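Narnar Desktop Set-Up Guide
Section 4: Fitting or Replacing a Hard Drive

56 shares | 2 comments
Last revised January 27, 2025

You bought a desktop computer with room inside it. Congratulations on using some. This section covers the 3.5-inch drive bay and the blue plastic caddy that goes in it. If you have the slim Korkberg case, you have no such bay, and Section 7 will break the news more fully.

Before you start

You will need a drive, a caddy, a table, and a light you can move. You won't need a hammer. We mention this on the strength of our returns department's experience.

CAUTION: Shut the computer down from the menu, switch it off at the back, and pull the power cord out of the wall. Sleep mode is not off. Then touch bare metal on the case before touching anything green.

CAUTION: The edges of the drive cage are stamped steel and have opinions about fingers. Go slowly.

4.1 Opening the case

1. Lay the computer on its side with the removable panel facing up.

2. Take out the panel screws at the rear. Put them in a cup. A cup you are not drinking from.

3. Slide the panel back an inch or so and lift it away. If it won't move, you have missed a screw. Pulling harder will not persuade the screw.

4. Move any cables lying across the mouth of the bay. Leave them plugged in at the motherboard end unless you enjoy Section 11 (Finding Out Where That Went).

4.2 Putting the drive in its caddy

5. Hold the drive by its sides. The underside carries the circuit board and doesn't care for thumbs.

6. Flex one rail of the caddy gently outward, set the drive's holes over the pins on the opposite rail, and let the flexed rail close. It should sit flat with no gap. The caddy bends more than you would think and less than you would like.

7. Check that the connectors are at the open end, away from the handle tab. Everyone gets this wrong once. Some of us at Narnar are on our fourth or fifth once.

4.3 Sliding the caddy into the bay

8. Line the rails up with the drive cage and keep the caddy square to it as it moves. The curved blue tab stays on the outside, where you can still get hold of it, and the row of gold-colored pins on the drive should be clean and unbent. Keep the whole business clear of the memory slots, which are closer than they look on the box. 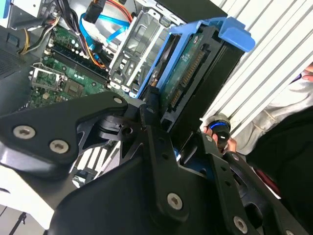 9. Push evenly until the caddy clicks. A click is good. A crunch is a different matter, so stop and pull the caddy back out by its tab.

10. Plug in the data cable, then the power cable. Both plugs are L-shaped and go in one way only. The other way is also available, briefly, at the cost of a drive.

NOTE: The plain Wotatow cable supplied in the box is long enough for the lower bay. For the upper bay you want the longer one, sold separately, a decision we were not consulted on.

4.4 Closing up

11. Tuck the cables away from the fan. If the fan ticks when you switch on, go back and tuck them again.

12. Refit the panel and the screws from the cup. If there is one left over, see step 3 and reflect.

13. Reconnect the power and start the computer. A new drive will not show up in your file list until it has been formatted, so please read Section 5 before writing to us in capital letters.

NOTE: Formatting erases everything on the drive you select. Read the drive name twice before clicking. The computer will ask if you are sure, and it will believe whatever you tell it.

1,174 readers found this section helpful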